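Yoshinori Ueda has spent most of the year tidying up, and he would like it known that his own flat is a disgrace.

His team at Trollstead collects examples for Hatero, a system meant to learn household chores by studying people who do them with grippers in their hands. So far it has 2,669 recordings to learn from. "Of those, 141 are me dropping things," Ueda says. "We kept nine. They were very instructive drops."

Fruit, he says, is easy. Packets are what keep him awake. "A lime has opinions about its shape. A crisp packet will agree with anything you do to it, and then it's on the floor."

The Rellumdale sessions run in pairs, with the same untidy room made untidy again each time. Is there an art to mess? "There's a rota," he says. "People are terribly neat when you ask them not to be."

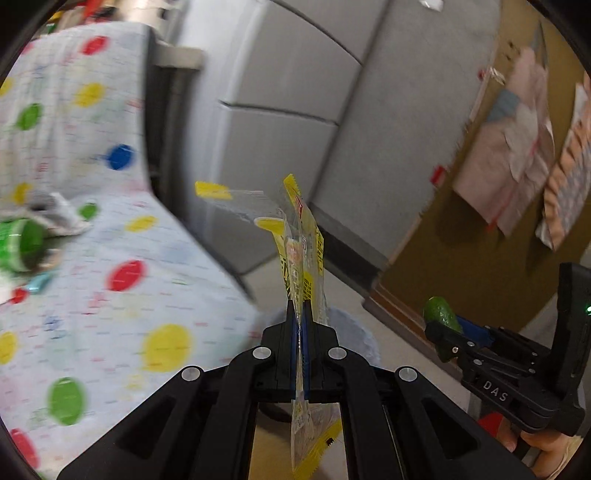
Barrios, asked whether another 900 recordings by November was realistic, said it was, provided Ueda stopped redoing the good ones.

Ueda concedes the point, up to a point. "I only redo them if they look smug."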